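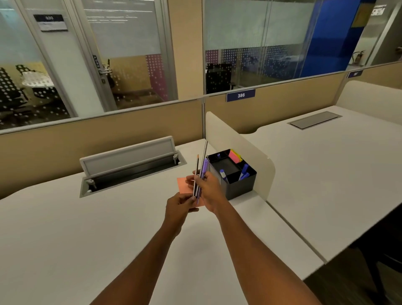 Lozano Keeps Henano Title After Double Count-Out Is Thrown Out

12/18/22

Plamance Wrestling has confirmed that Fulgencio Lozano remains Henano Heavyweight Champion following a review of the main event at its December show in Murín. The match against Oldřich Kolář was first announced to the crowd as a double count-out. The promotion has now changed the official result to a no contest, and a rematch has been ordered for the next Murín card.

The change does not affect the title itself. Under Plamance rules a championship cannot change hands on a count-out or on a no contest, so Lozano would have kept the belt in either case. It does affect the challenger rankings. A count-out is entered as a loss for both wrestlers, while a no contest is left off the record. Kolář stays at number one and keeps his winning streak, which stands at 11.

The finish came late in a match with a 60-minute time limit. Lozano had control for most of the opening stretch and worked on the left knee, using a dragon screw, a shin breaker over the apron and a figure four that Kolář broke by reaching the bottom rope. Kolář answered with a series of European uppercuts and a superplex for a near fall. Both men then went over the top rope on a clothesline and fought toward the entrance ramp.

Referee Nesma Lamrani started her count while the two were still on the floor. At the count of seven, Tosine tag team champion Nizar Srour came through the crowd and struck Lozano from behind with a chair. He then turned and hit Kolář with it as well. Lamrani had her back to the ramp at the time, as she was moving a ringside cameraman away from the steps, and she carried the count through to ten.

Plamance said the video review took in two camera angles, and both showed the first chair shot landing before the count was complete. Its rulebook treats outside interference against both participants as grounds for a no contest, provided it takes place before the bell. Lamrani was not faulted in the ruling and will be assigned to the rematch.
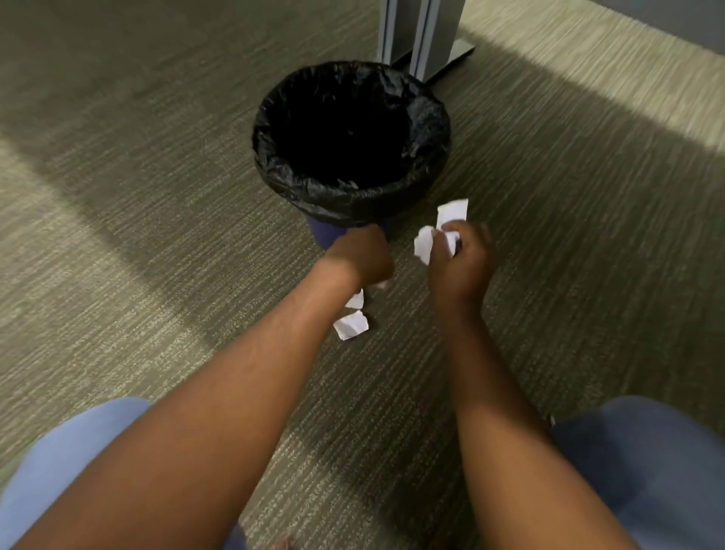 Vol. 2, No. 40

Srour has been fined an undisclosed amount and will not be allowed at ringside for the rematch. He was not suspended. His partner, Balakrishnan Amin, was not in the building and told the Plamance post-show that he had no knowledge of the attack. Amin added that the team has a Tosine title defense coming up and that he expects Srour to be there for it. He declined to say whether the two have talked.

Srour has given no explanation on camera. He was last in the singles division before the summer, when he lost a qualifying match to Kolář by submission, and he was passed over for the Henano title tournament that followed. Lozano won that tournament and has held the belt since. Plamance commentary brought up both results during the closing minutes of the broadcast, so the current plan appears to be a three-way program – though only the singles rematch has been announced.

Stipulations for the rematch are as follows. The time limit stays at 60 minutes. There will be no count-outs. Disqualifications will still apply, and the title can change hands on one. That last point is new for the Henano championship, which has been defended under standard champion's advantage rules up to now. Lozano objected to it in a brief promo after the ruling was read out, saying that he was being penalized for a chair he never touched. Kolář accepted the terms without comment.

Kolář was checked by medical staff after the show and was cleared. He had a cut above the right eye that was closed backstage. Lozano was reported to be sore but is not expected to miss any dates – he is still listed for a six-man tag match at the next television taping.

Other results from the Murín card will be posted once Plamance releases the official match times. The full show is available on replay to subscribers, with the main event shown uncut. The replay still carries the original ring announcement of a double count-out, and the promotion said a graphic with the corrected result will be added to the end of the match.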